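Packing a Pantry for a Move Without Buying a Kit

Moving companies love to sell you a "kitchen kit". The last one I was offered, from Wetden, had special pouches for flour and rice and a roll of coloured labels. I passed. I've moved my own pantry twice now, most recently in October, and I doubt the pouches would have saved me a single broken jar.

Start with what you won't take. Open oil, half a bag of icing sugar, the spices you can't smell any more. Use them up or give them away. People claim you can eat down a whole pantry in a month. I have my doubts, but you can make a dent.

Step 1. Bag the dry goods

Plain kraft paper bags do the job for sealed packets and boxes of tea. Stand the bag upright on a table and open the mouth fully before anything goes in. 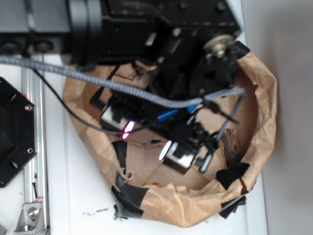 Vol. 2

Put the heavy packets in first and stop well short of the top, so you can fold it over twice. Skip the tape – it tears the paper when you open it. Mathis Gilbert, who wrote in after my first piece on moving, swears by double bagging. I tried it with 2,000 grams of lentils and one bag held fine.

Anything already opened goes in a jar or a clip-top tub. A rubber band around a flour packet is wishful thinking.

Step 2. Choose a box you can lift

Small cardboard boxes beat large ones for food. A tin of tomatoes at 800 grams doesn't sound like much until there are a dozen of them. Look right into the corners of a second-hand box for soft spots, and press the bottom with your palm. If it gives, use it for cereal.

I don't believe the weight limits printed on boxes. Fill it, lift it, and take something out if you grunt. 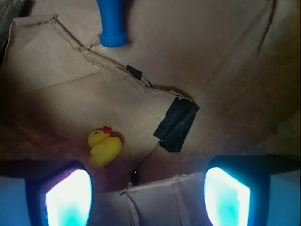 Step 3. Pack the glass upright

Jars go lid up, with a tea towel between each pair. Bubble wrap works too, though I resent paying for it. Fill the gaps at the sides with oven mitts or napkins, then give the box a gentle shake. If you hear clinking, add more padding.

Write "PANTRY" on the side and not the lid, as the lid will be under another box by noon.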